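Handling Kits on Hire and for Sale: How to Read an Offer
Notes for the third session, Introduction to Practical Automation
Prepared by Fatima Tijani, with additions by Upendo Kariuki

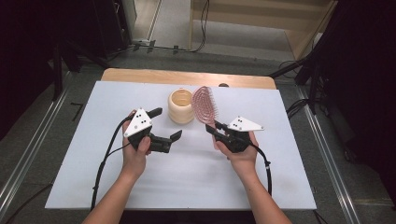 What we are looking at this week

Last time we spent the whole session on arms and joints, and I promised you something closer to the ground. This week we take one product, the Prindau hand-held gripper kit, and go through the offer as if we were going to spend our own money on it. Please have the supplier's leaflet beside you while you read, as I refer to it a good deal and haven't copied it out again.

For those who missed the first session (welcome, by the way!), a hand-held gripper is worked by a person, and the record of how that person moved is later used to teach a robot arm to do something similar. The patterned plates on top of the grippers let a camera work out where each one is and which way it points. A cup and a hairbrush are perfectly good things to practise on, and I would much sooner you began with household objects than with the foam blocks that suppliers like to send.

What Prindau offers

The kit comes in two forms. The Single is one gripper with its plate and cable. The Pair is two of everything, with a short printed guide and a year of support by telephone. You may hire either by the week or buy outright, and the hire price is 257 for the Pair against 376 for the same thing with a visit from one of their people to set it up. I have left the currency off because the leaflet is priced for several countries, so do check which column you are reading. Two groups last year did not, and got into a fearful muddle over it.

The software is called Miren and is charged separately. This is on the back page in small type, and I'd like you all to find it for yourselves before Saturday. Without Miren you can still squeeze the grippers and pick things up, but you will have no record to show for it.

How it handles

Kiprono Muriithi had the Pair for a fortnight and has let me use his notes. He found the fingers easy to open and close, and he got on well with long handles of any sort - spoons, brushes, a paint roller. Thin flat things were a nuisance. A bank card on a bare table defeated him altogether until he put a cloth underneath. He also found that his wrists grew tired after 17 minutes or so of steady work, and he is a man who lays bricks at weekends, so plan your rests.

Cables deserve a paragraph to themselves. The ones on this kit leave from the grippers and have to go somewhere, and if you let them wander across the board they will catch on whatever you have stood there. Run them down the outside of each arm. Leave enough slack to reach the far edge of your board and try that reach before you begin.

Keep the plates in view, too. It is surprisingly easy to tip your wrist so far over that the plate faces the wall, and the recording then has a hole in it. Halima Sang suggests saying "plates up" aloud at the start of each go. I felt rather silly doing it but my recordings did improve.

How it compares

Biwott make a similar kit without cables, running on batteries. It is lighter on the floor, so to speak, but heavier in the hand, and the batteries want changing in the middle of a long afternoon. Their guide is much the better written of the two. Hirnavness do not sell a kit at all. They send an operator with their own equipment and hand you the finished recordings, which suits a small firm with one task to teach and no wish to learn the trade. Duyên Âu will say more about their contract in the fifth session, so keep your questions on that for her.

My own feeling, for what it is worth, is that the Prindau Pair on weekly hire is a sensible first step for most of you, provided you price in Miren from the start. I would not buy before hiring. Upendo disagrees with me and thinks the purchase price is fair for anyone who will use it more than two months in the year, and you should hear her out.

For your exercise

Choose one task from your own work or kitchen that needs two hands. Write down what each hand does, in order, and then work out what it would cost to record it 27 times under each of the three offers. Show the hire period you have allowed and say why. One side of paper is plenty.

Bring the sheet with you, along with the leaflet and one object you would like to try in the grippers. Nothing breakable, please, and nothing with a sharp edge.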